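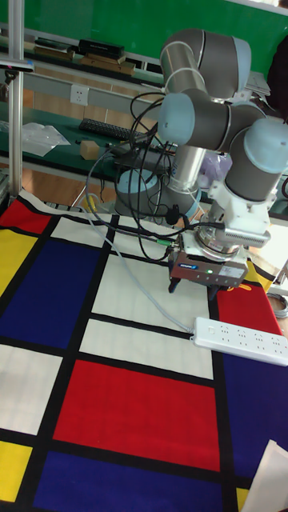 How much should you set aside for the small stuff when you buy a robot arm?

More than you think, and before you sign for the arm. My number this year is 1528 dollars, and none of that is the arm or the gripper.

I started the list in April, when Zoriana Hnatiuk asked me what the second bench would cost. I gave her the price off the Terkico quote and she asked what else. I didn't have an answer, so I went back through the receipts from the first bench.

The biggest line was the mounting plate and the clamps. Prindbridge cut the plate for 595 with the holes already tapped. I could have drilled it myself and saved some of that, but I tried it on the first one and the holes were off.

Next is power and cable. The arm has its own controller, the gripper wants its own supply, and then there is the laptop and whatever else ends up on the table. I put down 300 for this, which covers a decent power strip, longer leads, sleeving, velcro ties and a spare of the gripper cable. The spare is the expensive part. On our arm the cables hang in loops between the joints and I have never gotten around to dressing them properly. For the second bench I want clips on the links from day one, so those are on the list too.

Shipping I got wrong. Welard quoted delivery to the door, and the door is downstairs. The rest of the money is that, plus fingertips, screws, a set of hex keys that stays with the bench, and a bit left over for things I forgot.

I did not budget for a table. We have tables. I also left out a tablecloth, though I like having a pattern with straight black lines under the gripper. It's easy to see when something has been moved over a little.

Lead times are the other half of planning. Seppälä told me up to 6 weeks for the flange adapter. The arm itself would come sooner, so the adapter gets ordered first. Last time I did it the other way and had an arm standing there with nothing on the end of it.

I'm still undecided on a service contract. The quote has one as an option and it isn't cheap. We haven't needed a repair on the first arm so far — but it is only one arm, and with two I'd expect to be calling someone sooner or later. I've asked for a price covering both.

Zoriana gets the list on Monday. If she signs it, the adapter order goes out the same afternoon.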